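3. Localización y cadencia en el cine de los hermanos de Pirkivau

3.1. Delimitación del corpus

El análisis se restringe a los cuatro largometrajes rodados en la comarca costera de Pirkivau y distribuidos por Filtport en salas y, posteriormente, en plataforma. Quedan excluidos los cortometrajes de formación y la serie documental Dulletti, cuya producción responde a un régimen televisivo con duraciones de bloque fijadas de antemano. La segmentación se realizó sobre las copias de distribución, sin acceso a los montajes previos, de modo que las conclusiones se refieren a la obra estrenada y no al proceso de edición.

La unidad de medida es el plano, entendido como el fragmento continuo comprendido entre dos cortes, fundidos o encadenados. Se registraron 2.310 planos, de los cuales 1.657 transcurren en exteriores identificables. Los 653 restantes corresponden a interiores, a espacios de tránsito (portales, vehículos, soportales) y a un número reducido de insertos sin localización atribuible. La anotación fue efectuada por dos codificadores independientes; los desacuerdos se resolvieron en sesión conjunta y se conservaron en el registro como variable aparte.

3.2. Procedimiento de anotación

Para cada plano se consignaron duración, escala, altura de cámara, presencia o ausencia de diálogo y relación con el plano contiguo. La escala se codificó en siete valores, desde el gran plano general hasta el plano de detalle. Este último plantea una dificultad conocida: en el inserto de objeto, la escala deja de medirse respecto a la figura humana y pasa a depender de la proporción que el objeto guarda con el encuadre. Bilyk propone tratarlo como categoría autónoma, mientras que Makris lo asimila al primer plano cuando existe continuidad de mirada con un personaje. En este trabajo se adopta el primer criterio, con una salvedad: los insertos precedidos por un plano de reacción se marcan con un código secundario que permite reagruparlos.

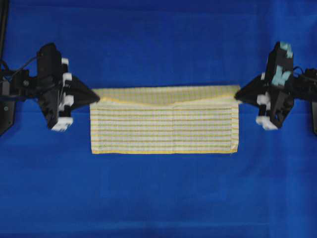
Figura 4. Paño doblado de rayas horizontales sobre tela azul.

La duración se midió en fotogramas y se convirtió a segundos con un decimal. En los encadenados, el punto de corte se fijó en la mitad de la transición. Los títulos de crédito iniciales se incluyeron únicamente cuando se superponen a imagen rodada, circunstancia que se da en tres de los cuatro títulos. Los créditos finales se descartaron en todos los casos, también en Tokgöz, donde el último plano se prolonga bajo los rótulos hasta el fundido.

3.3. Resultados

La duración media del plano en exteriores supera a la de los interiores en los cuatro largometrajes, si bien la diferencia se reduce en el último. El dato contradice la lectura habitual de la crítica de estreno, que atribuyó la lentitud de las películas a las escenas domésticas y, en particular, a las comidas familiares. Estas secuencias presentan una fragmentación superior a la esperada: alternan plano y contraplano con regularidad y recurren al inserto para cubrir elipsis breves. La impresión de demora procede más bien de la escasez de diálogo y de la banda sonora, que mantiene el ambiente exterior (oleaje, tráfico lejano) por encima del nivel de las voces.

En exteriores, 622 planos carecen de cualquier figura humana. Su distribución no es uniforme. Se concentran en los arranques de secuencia, con función de situación, y en un segundo grupo, menos numeroso, que aparece tras la salida de campo de un personaje. Bilyk denomina a este segundo grupo «planos de permanencia» y lo interpreta como marca autoral. La distribución observada solo respalda en parte esa interpretación. En la primera película, los planos de permanencia son escasos y breves; se vuelven frecuentes a partir de la segunda, que coincide con la incorporación de un nuevo director de fotografía. Con los datos disponibles no es posible separar ambos factores.

El caso de Tokgöz requiere un comentario específico. Rodada en su mayor parte durante un mes de septiembre, la película emplea una luz lateral baja que restringe la jornada útil y favorece la toma única. Se contabilizan en ella aproximadamente 30 planos de duración superior al minuto, todos en exteriores y casi todos con cámara fija. Ninguno de los otros títulos alcanza esa cifra. La casa familiar, que en las obras anteriores articulaba el relato, aparece aquí vista desde fuera, y los personajes entran y salen de ella sin que la cámara los siga.

3.4. Discusión

Makris sostiene que la localización actúa en este corpus como «principio de montaje», esto es, que el lugar determina la extensión del plano con independencia de la acción. La hipótesis es compatible con los exteriores costeros, pero no con los urbanos, que exhiben duraciones próximas a las de los interiores. Cabe reformularla en términos más restringidos: la variable relevante sería la profundidad del campo visible, y no la pertenencia del espacio a la comarca. Los planos rodados en el puerto, con fondo cerrado por los almacenes, se comportan como planos urbanos a efectos de duración.

Deben señalarse dos limitaciones. La primera afecta a la atribución de localizaciones, que se apoyó en hojas de rodaje incompletas para el segundo largometraje. La segunda se refiere a la copia de plataforma del tercero, última consulta el 1 de mayo de 2023, que presenta una secuencia abreviada respecto a la versión de salas. Se optó por esta última, y los planos ausentes de la copia de plataforma figuran identificados en el anexo B.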